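3.2. Recogida de demostraciones en la residencia

El proyecto Drulivance se desarrolló en la asignatura optativa de manipulación robótica, con un grupo de ocho estudiantes. La tarea elegida fue coger una botella de plástico de un escritorio y volver a dejarla sobre un posavasos. Las demostraciones se grabaron con una pinza manual provista de cámara, sin brazo robótico, en habitaciones de la residencia Coutinho. El brazo del laboratorio se reservó para la evaluación descrita en la sección 4.

En una primera versión del protocolo, los estudiantes despejaban la mesa antes de cada sesión. Las políticas entrenadas con esos datos fallaban en cuanto aparecía otro objeto cerca de la botella, y a partir de junio se decidió grabar en escritorios en uso, sin retirar cables, tazas ni artículos de aseo. La única condición fue dejar libre el espacio necesario para introducir los dos dedos de la pinza a los lados de la botella.

Cada demostración se dividió en tres fases: aproximación, cierre y traslado. La aproximación termina cuando ambos dedos están a los lados de la botella sin tocarla. El cierre comprende el intervalo hasta que las almohadillas acanaladas quedan en contacto con el plástico. El traslado comienza al separarse la base de la superficie y acaba con la apertura de la pinza. Las marcas de inicio y fin las puso a mano quien había grabado la demostración y las revisó después otra persona del grupo. La Figura 3 recoge tres vistas de un mismo escritorio.
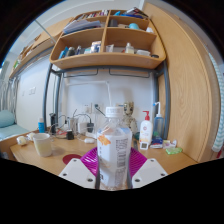
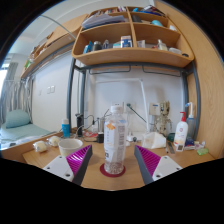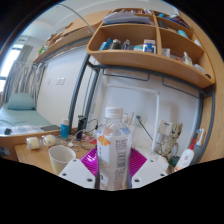 Figura 3. Pinza manual y botella en uno de los escritorios. Primera vista: botella sujeta, con el posavasos a la izquierda. Segunda: botella sobre el posavasos, con los dedos a ambos lados y sin contacto. Tercera: botella sujeta entre las almohadillas.

Se grabaron 130 demostraciones. Ayten Ertürk revisó el conjunto completo y descartó las que presentaban pérdidas de seguimiento o un cierre incompleto de los dedos. De las restantes se tomaron 100 para el entrenamiento, procurando que todos los participantes estuvieran representados. El resto se utilizó para ajustar los umbrales de segmentación.

El material transparente planteó dos dificultades. El contorno inferior de la botella se confunde con el color de la superficie que tiene debajo, y la etiqueta, orientada de forma distinta en cada grabación, llevaba al modelo a aprender posiciones asociadas al dibujo naranja. Necati Taşdemir propuso girar la botella entre demostraciones, y ese cambio se mantuvo hasta el final de la recogida. No se corrigió la distorsión del objetivo: las imágenes se usaron en su formato circular, con la zona exterior en negro.

La evaluación constó de 50 intentos con el brazo del laboratorio, repartidos entre escritorios vistos y no vistos durante el entrenamiento. Se consideró válido el intento en que la botella quedaba de pie sobre el posavasos una vez abierta la pinza. Los criterios para los casos dudosos, como el apoyo parcial de la base, figuran en el apéndice B.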